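Sullero moves hand towel folding to covered tables at Haverford
2021-03-11

Sullero has changed the way small towels are handled at its Haverford linen site. Hand towels and face cloths now go to the folding tables one piece at a time, are opened out in full on a dark green covering, and are folded to a fixed size before stacking. The new method replaces folding straight from the trolley, which had been in use since the site opened.

The change follows a trial in February, during which staff worked with both methods on alternate shifts. Pieces were taken from the same dried loads, so that fibre, age and moisture content were as close to equal as the site could arrange.

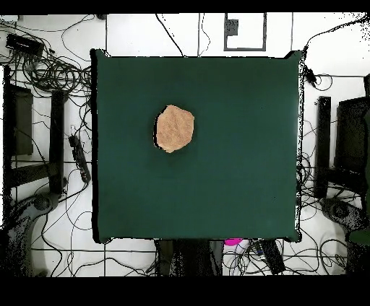

The green work surface at Haverford with one piece on it.

Small towels have been a weak point in the finishing room for some time. Bath sheets and bed linen pass through the flatwork line and come out square. Hand towels are tumble dried and arrive bunched, with the pile caught on itself and the hems turned under. When a piece is folded in that state, the hidden crease stays in the fold and the stack leans. A leaning stack is harder to wrap, and wrapped packs with uneven edges were the largest single cause of returns from customers in the last quarter.

Under the new instruction the worker sets the towel down near the middle of the table, finds a hem, and draws it out to one side. The opposite hem is then found by running a hand along the selvedge. The piece is shaken once if the pile is still gripping, laid face down, and smoothed from the centre towards the corners. Only then is it folded, first in thirds along the length and then in half. Face cloths are folded in quarters. The instruction sheet runs to one side of paper and is fixed to the end of each trolley.

The covering was chosen after samples in grey, white and green had been tried. White hid pale lint, and grey made it hard to see the edge of an undyed towel under the ceiling lights. On the dark green the outline of a pale or yellow towel can be seen without bending down, and so can loose fibre. The fabric is matte and holds a towel still while a corner is being pulled – the bare tabletops did not, and pieces tended to slide away from the worker. Coverings are brushed down at the end of each shift and washed once a week. 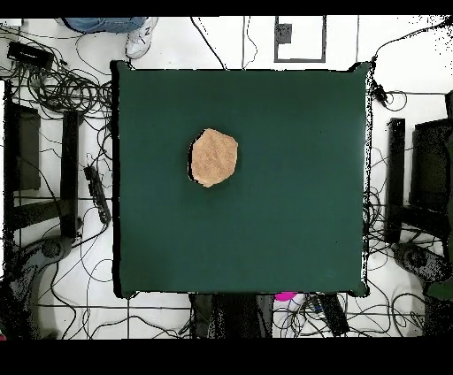 Table height was looked at as well. Sullero settled on 75 cm for seated work, with a second setting for those who prefer to stand. The tables are square, so that a towel can be approached from any side and a worker can turn the cloth or move round it. Left-handed staff had asked for this during an earlier review.

Results from the February trial were mixed on speed and clear on quality. In the first week, output on the new method fell by 6 per cent. By the end of the month it had recovered to the old rate, with no further gain. Packs sent back by the checking bench for refolding fell from 120 a week to 75. The site has not yet separated the effect of opening the towels out from the effect of the new covering, and a further comparison on bare tables is planned for that purpose.

There are some limits. The method does not help with towels that have lost their shape in the wash, and a piece with a pulled or shrunken hem will not fold square however it is laid out. These are now set aside at the table and sent for grading. Stained pieces are treated the same way. In the old routine both kinds were often folded and wrapped before the fault was noticed.

Orange and gold towels, which Haverford handles for several leisure centres, needed a separate note in the instruction. Their lint shows strongly on green and was at first taken for shedding beyond the normal amount. Samples were weighed before and after handling and the loss was within the usual range for looped cotton.

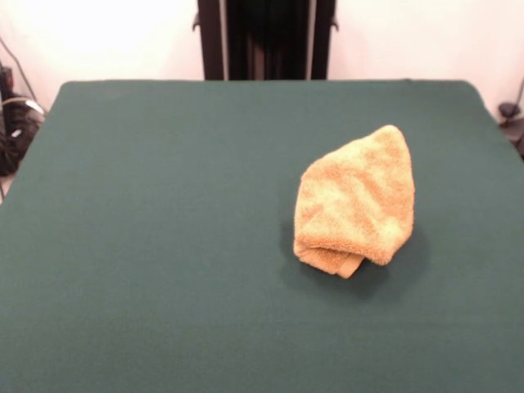
Ivar Nygård said that finding the hem was still the slow part, and that a thick terry towel straight from the dryer could hide its hem in the folds well enough that people picked up the wrong layer and had to start again. He would like to see the towels taken out of the dryer sooner, while the load is smaller and less tightly bunched, and thought this would save more time than any change to the table.

Sullero said dryer timing would be looked at separately. Shorter cycles would mean more loads per shift, and the dryers at Haverford are already close to their planned running hours. A change to the load size is more likely than a change to the cycle.

Packing is unaffected for the moment. Folded hand towels continue to go out in the existing wrap, supplied by Clemero, in packs of 5. The folded size has been set so that the present wrap still fits with a small margin at each end, and customers with fixed shelving will not need to alter anything. Face cloths keep their paper band.

The Teltell site is due to take up the same instruction once its folding tables have been covered. Teltell handles a larger share of bath towels, and a version of the sheet for larger pieces is being drafted. Bath towels will need two workers or a longer table – the draft currently allows for either.

Questions about pack sizes or returned stock should go to the Haverford site office in the usual way.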